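Prudville Student Robotics Club
Minutes, September general meeting

Chair: Ketsara Wattanapong
Minutes: Prasert Chaiyaporn
Opened 4:10 p.m., conference room. Previous minutes accepted with one correction: the Ukmont trip was discussed, it was not approved.

1. Table task, progress
The Wannasri group reported on the hand-held gripper demonstrations for the Ukmont round. They now have 47 recorded runs and want to call the collecting stage finished at 100. The chair asked where 100 came from. The answer was that it is a round number. She asked for that to be minuted.

The group says the objects on the long table are enough of a mix to teach the arm general picking. The secretary doubts this. A cup and a spray bottle in a tidy meeting room do not tell us much about a school cafeteria, which is what the entry form promises.

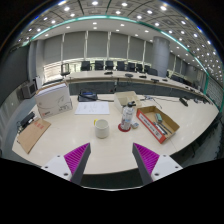

Table task: cup, spray bottle on its coaster, gripper open.

Ketsara asked how many of the 47 runs had been watched through by a person. 23 had. The rest were checked by file length only. Several members felt a run can be the right length and still show somebody missing the object. The Wannasri group agreed to watch the others before recording more.

Action: Wannasri group to watch every remaining run and mark each one keep or drop. No new recording until that is done.

2. Clear objects
Long discussion. The group would like bottles in the entry because the judges liked them last year. Prasert pointed out that last year's bottle was painted.
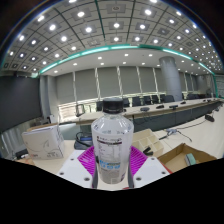 The case for keeping them in is that a person with the gripper in hand can grasp a clear bottle without much trouble. The case against is that the person has eyes and the arm will be working from camera pictures with glare all over them. Nothing shown so far settles it. A good demonstration proves that the student can do the job, and we knew that already.

Ketsara proposed a plain test: same bottle, blinds up and blinds down, results written on paper before anyone talks about them. Agreed, 7 in favor. One member wanted to skip the blinds-up half to save time and was voted down.

Action: Prasert to write the test sheet.

3. Wastilix sorting software
A trial copy has been offered to the club. The flyer says it "learns any task from a handful of examples." Members asked what a handful is, and which tasks. The flyer does not say. Held over until somebody has run it on our own files. No money to be spent before then.

4. Entry form
The word "autonomous" appears four times in the draft. Ketsara wants it out wherever a student is still holding the gripper. Agreed after some grumbling.

5. Other business
Keys go back to the front desk by 6 p.m. Notebook pages to be signed on the day they are written.

Closed 5:25 p.m.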